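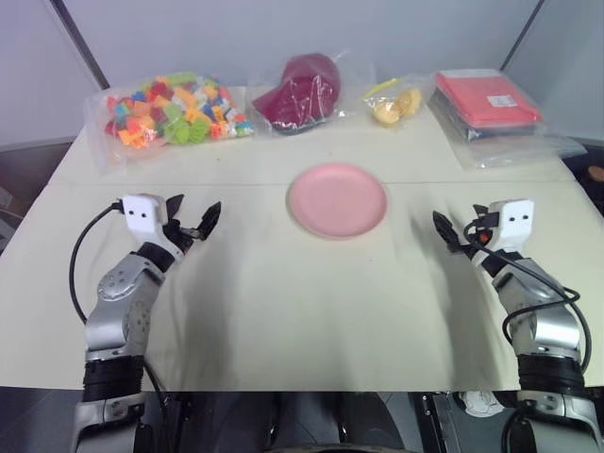
Posted by the management of Naken Workshop (me) in September
Filed under: Arms, Regret

The pair of arms now has a name, Molon, after I vetoed everything my household suggested. Molon lives on a table in the shared shop on Goodwin, under a cream cloth I put down so the cameras would stop getting confused by the wood grain. Now they get confused by the wrinkles.

The current job is bags. Clear plastic ones, with things in them, to be moved one at a time to the pink plate. I picked clear bags because I thought they'd be easy, and I'd like a word with whoever I was that Thursday. Plastic shines. The bag with the red thing in it throws so many reflections that my detector draws its box on the glare and then heads off confidently to grab some light. The toy bricks are better, all that color, except the bag is wider than the bricks and the grippers close on a wrinkle.

The log so far: 363 tries, 201 of them landing on the plate. The rest landed on the cloth, or in 5 cases, on me.

Cable routing is still bad. I gave both arms enough slack to reach the back row, and the slack now hangs in loops that want to be in every grasp. I have a bag of 20 clips from Grelow and have used none of them - they're on the shelf, where I can see them. Next up is the flat package, which has a loose flap on one side and which I've been putting off all week.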